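Reserve Registration and Loan Rules: Frequently Asked Questions

How many reserve players may a club register?
Each club submits a squad list before the window closes in August. Players aged 21 or under on the cutoff date do not take up a place on it. The league currently holds 731 registrations across both divisions.

Can an over-age player appear in a reserve match?
Yes. A club may field up to three over-age outfield players and one over-age goalkeeper. They must be marked on the team sheet.
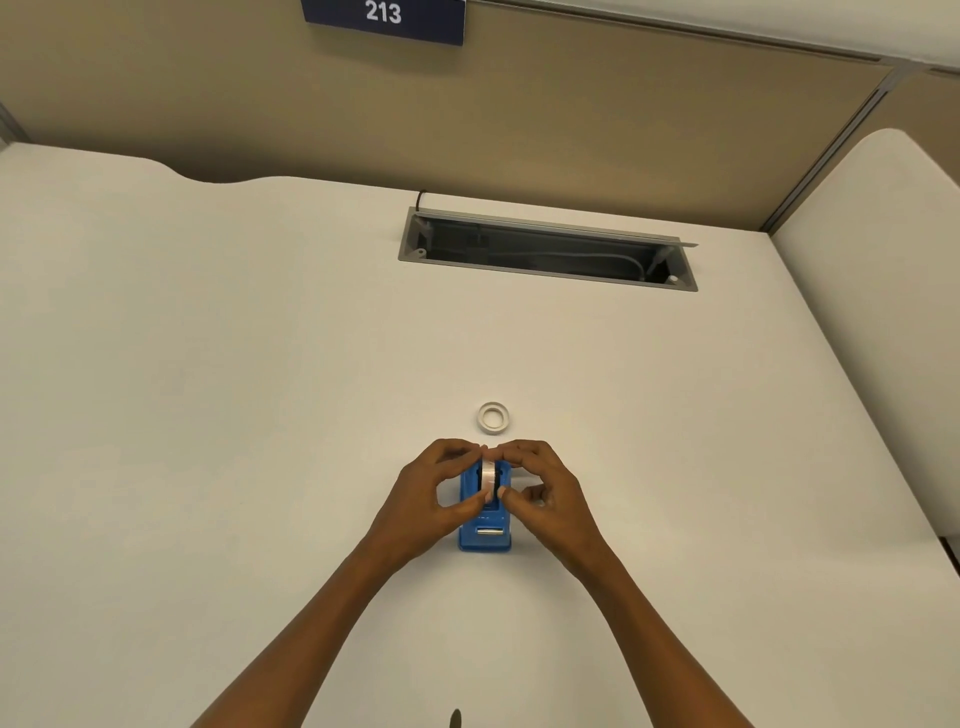 Marisol Benavides

Does a loaned player count for the parent club?
No. While the loan is active, the player is eligible only for the club he has joined. A Tanitz player on loan at Moreira, for instance, cannot turn out for Tanitz reserves – even in a cup tie – until the recall has been confirmed in writing.

How are ties on points settled?
By goal difference, then goals scored, then the results between the clubs concerned. If they are still level and relegation depends on it, a playoff is held at a neutral ground. Skaltia and Drerus went through this process last season.

How many clubs go down?
Three. The bottom club goes down directly whatever its points total, and the two above it go down unless a promoted club fails its ground inspection.

When is the team sheet due?
At least 75 minutes before kickoff. Changes after that are allowed only for injury or illness in the warm-up.
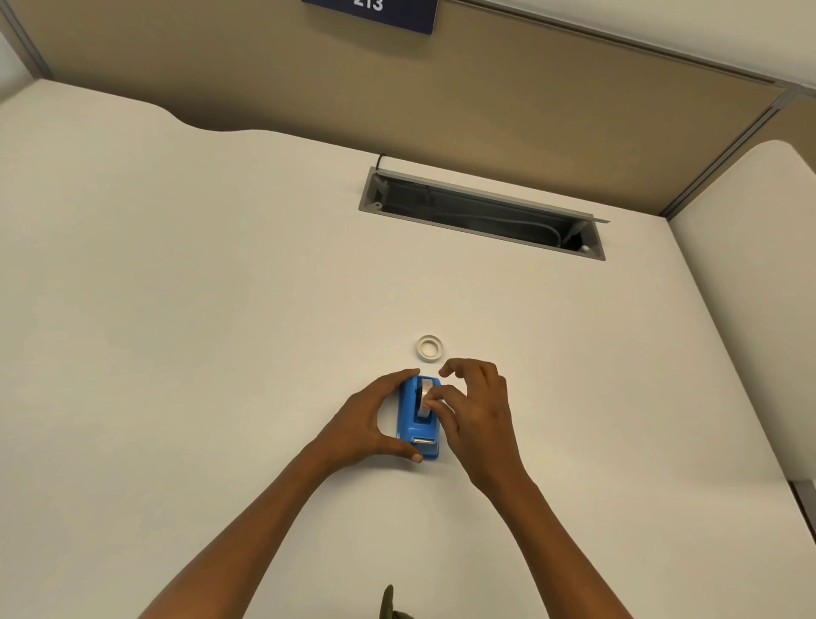

Tape dispenser on a white desk

Are suspensions carried over from the first team?
Red card suspensions are. Yellow cards are counted separately for each competition.

15 shares | 3 comments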